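Sealing marble counters: every year or leave it alone?

lukeck_lane
We closed on a house in June and the kitchen has white marble counters. The previous owner left a half bottle of Vomuvetti sealer under the sink and a note that says "every spring." I've never had stone before. Is yearly right? There is one dull ring near the stove that I can't get out.

Pacheco77
The ring is an etch. Sealer won't fix it and wouldn't have stopped it either. Lemon, vinegar, wine and tomato all eat the polish on marble. Sealer only slows down stains that soak in, like oil or coffee.

For how often, do the water test. Put a spoonful of water on the stone and leave it 8 minutes. If the spot goes dark, seal it. If it doesn't, put the bottle back.

stonecutter_elba
I disagree with the water test as the only guide. I worked in the shop at Cerkholm Stone for 7 years and we told people once a year by the sink and the stove no matter what. Those areas get scrubbed more. The rest can go by the test.
- Elba Barrientos

Pacheco77
A shop that sells sealer says to use more sealer. Mine has gone four years and still passes.

stonecutter_elba
We gave it away with the install. Do you use dish soap or a spray on yours? Sprays wear it off faster.

Pacheco77
Dish soap and water, a few drops.

ujatoi
Pacheco is lucky or has dense stone. Ours failed the test after one winter. We also paid $200 to have two etches honed out and I wish I'd left them, because the honed patches look flatter than the polish around them. If you do hone, do the whole run.

Also, lukeck_lane, what does yours look like? Ours is white with light veining, beige going to light brown, scattered all over, same general look as this:

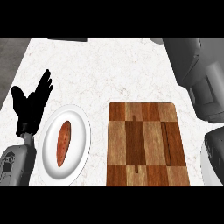

Steps I use, from my notes
1. Wash with dish soap, rinse, and let it dry overnight.
2. Wipe the sealer on with a white cotton cloth, one section at a time.
3. Wait the time on the label, then wipe off everything left on top. If it dries there you get a haze.
4. Keep water off it for a day.
Uzma

lukeck_lane
Mine is grayer than that. I did the water test by the sink this morning and it went dark. The island stayed the same. So I guess I'm sealing half a kitchen. Does it matter that the Vomuvetti bottle has no date on it?

stonecutter_elba
Buy a new one. If it has separated it can leave streaks.

Pacheco77
Agree on that one. Try it in a corner first.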